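Chapter 4
Moving a Collection: The Touring Exhibition

By Niamh Ó Súilleabháin
March

In 1882 the town of Flirkside opened a museum in two rooms above its corn exchange. The collection stayed where it was put. If you wanted to see the ship models or the carved panels, you went to Flirkside and climbed the stairs. Most museums of the period worked the same way, and most of their rules were written for objects that would never leave the building.

A touring exhibition starts from a different point. The objects are chosen knowing that they will be packed, shipped, unpacked, shown and packed again, often several times in two or three years. This chapter follows one such show, Paper Kingdoms, from the first list of objects to the last venue. It was organized by the Keane Gallery and presented 300 drawings, puppets and set models from the Drulari puppet theater. Later chapters deal with insurance and copyright. The concern here is with the planning that comes before any contract is signed.

4.1 Who does what

Three kinds of institution take part in most tours. The lender owns the objects. The organizer selects them, writes the labels and sets the schedule. The host venue provides the rooms, the guards and the visitors. One institution may fill two of these roles. In the case of Paper Kingdoms, the Keane Gallery was the organizer and also lent 30 of its own drawings. The theater lent everything else.

Problems tend to appear where two roles meet. A lender may assume that the host will supply display cases, while the host has budgeted only for wall paint and lighting. The usual remedy is a responsibility schedule, a table that lists each task and gives it to one party by name. A sample schedule is printed at the end of the chapter.

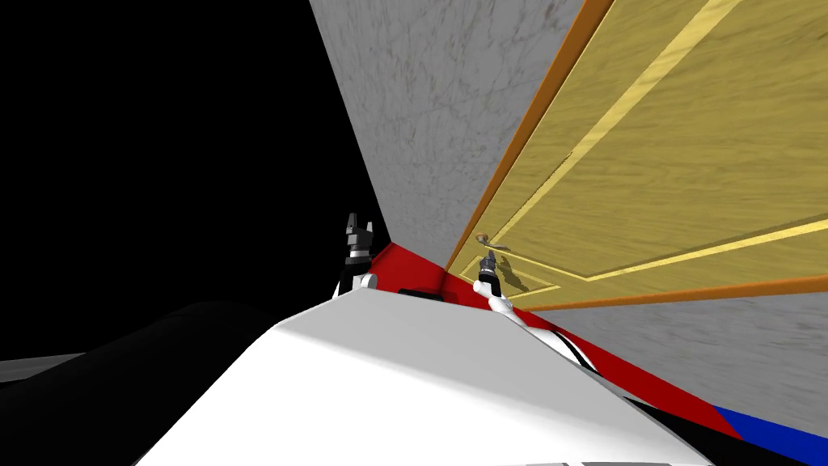 Niamh Ó Súilleabháin

4.2 The facilities report

Before an organizer agrees to send a show, the host completes a facilities report. It covers floor loads, ceiling heights, humidity records, fire protection and the route from the loading dock to the gallery. The route matters more than students expect. The tallest set model in Paper Kingdoms traveled in a crate too high for the freight elevator at Flalis, the second venue on the tour. The Flalis report gave the height of the elevator car but left out the height of its door. The crate had to be opened on the dock on a Thursday evening and the model carried up in sections.

A good report gives the smallest opening on the route, along with the size of the room at the end of it. Organizers should ask for measurements taken within the past year. Buildings change, and a new sprinkler pipe can take several inches off a corridor.

4.3 Fixed core and local additions

The tour visited 9 venues, and no two had the same floor plan. The curators divided the material into a fixed core, shown everywhere, and optional groups that a smaller venue could leave in storage. The core told the story of the theater in order of production. The optional groups covered single subjects, such as costume sketches or the making of puppet hands.

Hosts were also allowed one room of their own. Flirkside filled its room with toy theaters from the town collection, some of them on view for the first time in decades. Flalis ran a drawing workshop instead. Both choices were approved by the lender in writing, as the loan agreement required.

Key terms in this chapter: lender, organizer, host venue, responsibility schedule, facilities report, fixed core, condition check, courier.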